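Shetty opens second dining room on Etport waterfront

December 26, 2014

Good news for anyone who has stood in the cold outside Shetty on a weekend night: the little Etport restaurant has a second dining room, and it's a beauty. The new space is in the old Misano bakery next door, and the wall between the two buildings has come down so you can walk straight through from the bar.

Chef and owner Leanne Fothergill signed the lease in August and had hoped to be open by Thanksgiving. The floor took longer than planned (the bakery's old oven had to come out in pieces), but the first guests sat down last weekend, and by seven o'clock every table was taken.

The menu has grown along with the room. All the regular favorites are still on it, including the crab bisque and the short rib with pickled cabbage, and Fothergill has added 10 small plates meant for sharing. We went straight for the smoked trout toast and the fried green beans with chili honey, and ordered the beans again before the main courses came. They're that good! The small plates are served in both rooms, and at the bar until closing.

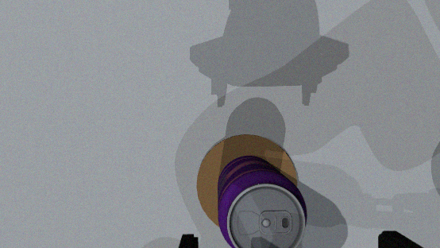 Dessert is now in the hands of Ashley Crabtree, who moved over from Istis this fall and has brought her brown butter pear cake with her. Istis regulars will remember it. She bakes it in a cast iron skillet and sends it out with a scoop of buttermilk ice cream, and a slice is plenty for two people, though I can't promise you'll want to share. She's also working on a citrus tart for January, when the good oranges come in.

"I wanted a room where you could bring your whole family and still hear each other," Fothergill said. "The old side gets loud. I love it loud, but my mother doesn't."

The new side takes reservations for parties of any size, and the original room stays walk-in only. Dinner is served Tuesday through Sunday from 5 p.m., with a shorter menu on New Year's Eve. Parking is free after six in the lot behind the ferry office.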